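Contact list keeps splitting in two when I schedule a newsletter
Fosley Community Help > Sending and Scheduling

griltholm_woodshop
31/01/2018

Hello everyone! I run the mailings for a small shop called Griltholm and I've been using Fosley for a while now, mostly happily. I have one list with 800 contacts on it. Last month I added a tag for people who came to our open day, and ever since then, whenever I schedule a newsletter, the send screen shows two groups instead of one - the tagged people and everybody else - and it wants a separate subject line for each. I only want to send the same thing to the whole lot of them. I've tried taking the tag off a few contacts but the split is still there, and I don't want to delete the tag altogether because I'd like to use it again in June for the invitations. Am I missing a setting somewhere? I'm on the basic plan, if that matters.

fandness_mail

Hi there, and welcome! I had the very same thing happen in the fall and it drove me up the wall for an entire afternoon, so you have my sympathy. When you make a new tag, there's a little box underneath the name that says "Use as segment," and it comes already checked. Once a tag is a segment, the scheduler treats it as its own audience, no matter how many people are in it, so taking the tag off a few contacts won't change anything.

Go to Contacts, then Tags, click the pencil next to your open day tag and uncheck the box. Save it, and then (this is the part I missed) go back to your scheduled newsletter and pick the list again from the drop-down. The old draft remembers the split until you do. Your tag stays on all the contacts, and when June comes around you can check the box again and write to only those people.

One more thing while you're in there. If you had already typed two subject lines, the draft keeps the first one, so give it a quick read before you send. I sent out a newsletter with "test test 7" at the top and got some very kind replies about it.

jamesfan13

just delete the draft and start over, worked for me

fosley_regular_30

The answer from fandness_mail is right, and I'd leave your draft alone if you've put work into it. Starting over does clear the split, but you lose your layout too unless you saved it as a template first.

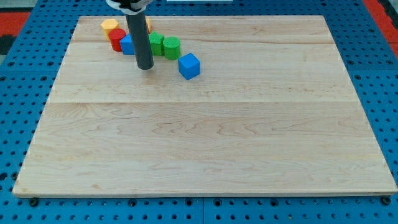 Subject lines aside, have a look at your header while you're editing, as the wide banner slot gets trimmed on phones and a busy picture suffers for it. For a shop with "woodshop" in its name I'd go with something plain, like a pale maple board with that fine wavy grain, and set your title in dark letters over the wood where it will be easy to read. The slot is under Design, then Header, and you can preview the phone version before you save. Good luck with the mailing, and do come back and let us know if the two groups still show up!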